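Home Our Story Clubs Supporters Matchday Help Contact

About Prisden

Prisden makes matchday software for soccer clubs that don't have a big office behind them. If you follow a small club, you probably know how it goes: the kickoff time gets moved, one person hears about it, and half the supporters turn up an hour early and stand in the rain. We build the app that tells everyone at the same moment, and a few other things besides, which we'll get to.

The company was started by Ailbhe Brennan, who had spent more weekends than she'd care to add up running the website for her local side. She was posting lineups from the stands with cold thumbs and then going home to type the match report, and one August, with a new season coming and the old site refusing to load on anybody's phone, she decided she would rather build something from scratch than patch it one more time. Her club used that first version for a whole season. It was slow and the colors were awful, but people opened it every day, and before long the club down the road asked if they could have one too.

Today we look after the apps of 40 clubs, from sides that draw a couple of hundred people on a good afternoon to a few that regularly get past 1,000. They all get the same thing from us – fixtures, live scores, lineups, tickets, and audio commentary for the clubs that have somebody willing to talk for ninety minutes (you would be surprised how many do!). The badge and the colors are theirs, and so is the supporter list. We don't sell it and we don't borrow it.

We've grown to 15 people now, which still feels like a lot when we all try to have lunch together. Most of us came to this as supporters first and software people second, and we do tend to argue about offside more than is good for us.
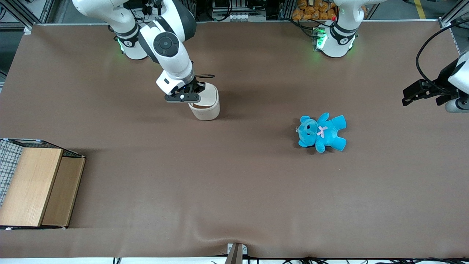 Our live score service is called Enier, and it's the part we're proudest of. Whoever is at the ground taps in the goal, and it goes out to every phone that follows the club, along with the scorer's name if they managed to see who got the last touch. If the signal drops, as it does at plenty of grounds we love dearly, Enier holds on to the update and sends it when the phone comes back. Bovex is the ticket side of things. It was built for clubs with one turnstile and a cash tin, and it will happily run on an old phone with a cracked screen.

We try to be easy to reach. The help line is open until the last final whistle, and the person who picks up will be one of us. We named the help desk Bach, after a much-loved office dog who slept under it for years, and the name has stayed on the door.

If you help run a club and would like to see how it all works, please write to us through the Contact page. Tell us your league, your usual kickoff time, and what you're using now, even if it's a notebook – we've moved clubs over from notebooks before and we'd be glad to do it again.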